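From: Adoración Bravo
To: home-automation list
Date: 21st September
Subject: Re: Can they clear a table yet?

> We looked at the Moya arm in July and were told it could clear
> a kitchen table without help. Our members in Trellitdale keep
> asking if they should wait for one. Is it close, or is it still
> a demo? And does it matter what is on the table?

It matters a lot. Arms of this kind do well with one known object in a known spot. A cup in open space is fine. A bottle lying inside a colander is harder, as the fingers have to get past the rim and close on something round that can roll.

We ran some 400 pick-and-place tries over the summer. Single items mostly went well. Anything nested or touching its neighbor went badly, and the arm was slow — I can clear the same table in a fraction of the time. Wet dishes we have not tried at all. 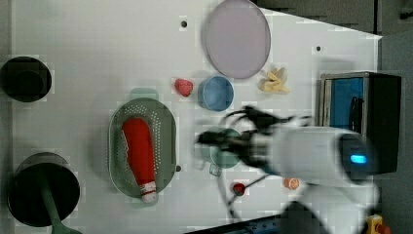
Arm over the table, with plate, bowl, colander and pots set out.

I would tell your members not to wait. For shop-floor work with the same part coming down the line all day, yes, buy one now. For kitchens, ask me again in 2 years. If Flultex will share their grasp logs I can post a comparison.

Adoración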